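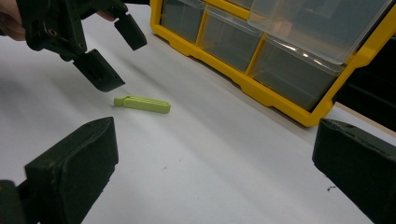

I went to the Orside open day for the soup. The flyer said there would be soup. There was soup, and it ran out before I found the right building, so what follows is a report on storage.

Orside is a long brick block behind the bus depot, rented out floor by floor to small outfits that make, fix or sort things. Once a year, in April, they prop the doors open and let the public wander through in wet shoes. The map they hand you at the entrance shows 30 rooms. I managed nine before my knees filed a complaint.

Grondon, on the ground floor, repairs lamps and was very busy being photographed by the local paper. Chae does bookbinding and had the longest line, mainly on account of the free notebooks. I got a notebook. It has a bus stop on the cover and I'm told this is a collector's edition.

Then, up two flights, Muvo, who help people sort out their small stuff. Screws, buttons, chargers for phones that died ten years ago. You'd think a room run by professional tidiers would be full of gadgets, but the main attraction was a white table, a yellow organizer with clear drawers, and one little green clip. I have seen museums with less confidence in their exhibits.

Hye-jin Wi gave the talk. Her position is that people buy the organizer first and then go looking for things to put in it, and that this is how a household ends up with a drawer for birthday candles and a second drawer for the same candles. She told us her own father's garage came to 2044 separate items when they finally wrote it all down – his response was to ask whether that included the shelf.

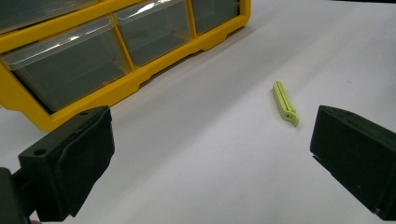 Page last changed: April, after the open day

The drawers I could see into had nothing in them, and I found that oddly restful. At home I own a similar unit, in gray, and each drawer holds a rubber band, a foreign coin and some kind of key.

The clip got more discussion than you'd expect. It's pale green with a long slot down most of its length, and the group split over what it was. I said bag clip. A man in a cycling helmet said it was for squeezing the last of the toothpaste and would not be moved. Dae-han Yoon, who was running the room with Hye-jin, declined to rule on it and asked us where we'd put it away. Kitchen, said my side. Bathroom, said the helmet. A small girl said "on the floor," and she's the only one of us who has clearly thought about how homes work.

Dae-han's advice, for anyone who wants it: give a thing the drawer nearest to where you use it, and don't label anything until you've lived with it for a month. He once labeled 1000 compartments for a model shop and they rearranged the lot over a weekend. He told this story calmly, but he did have to straighten the flyers afterward.

Practical notes. Entry is free, the stairs are steep, and the elevator was in use as a coat rack. The restroom is on the Chae floor, past the glue. Muvo let you try sorting at a side bench if you ask, and there's no pressure to sign up for anything, though I did take a leaflet and have since put it in a gray drawer with a key.

I'd go again next year. Earlier, and with a spoon.

Contact the author | Copyright, all text and photos | Back to top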